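The Night Ferry to Gavness

Zanele Magagula had never seen a sea that glowed, and now she had one on both sides! She ran from rail to rail, coat flapping, while Mutua Mbwambo held the thermos and laughed at her.

"Four hours of this," he said. "You'll wear a hole in the deck."

"Then I'll wear a hole in it. Look, Mutua - look at the wake!"

It poured out behind the ferry in long green ribbons, all the way back towards Zastville. A child in pyjamas had come up to see it too, and an old man with a trombone case, and soon half the passengers were leaning over and shouting whenever a fish went by like a struck match.

Her grandmother had made this crossing at 80 with a goat called Zoubi and a suitcase full of seed potatoes. She'd written one line home about it: Sea lit up, goat unimpressed. Zanele had loved that line all her life, and here she was, inside it.

"Tea?" said Mutua.

"In a minute," she said, and ran back to the other side.
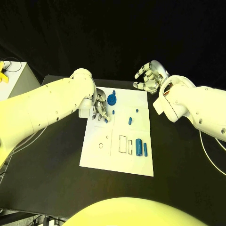
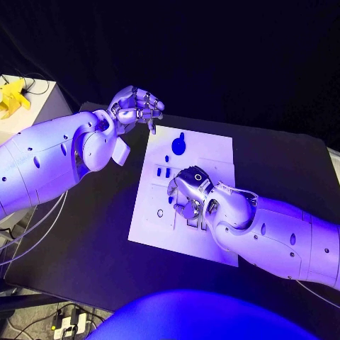

Part 2: The Potato Field

Gavness at six in the morning smelled of bread and wet rope.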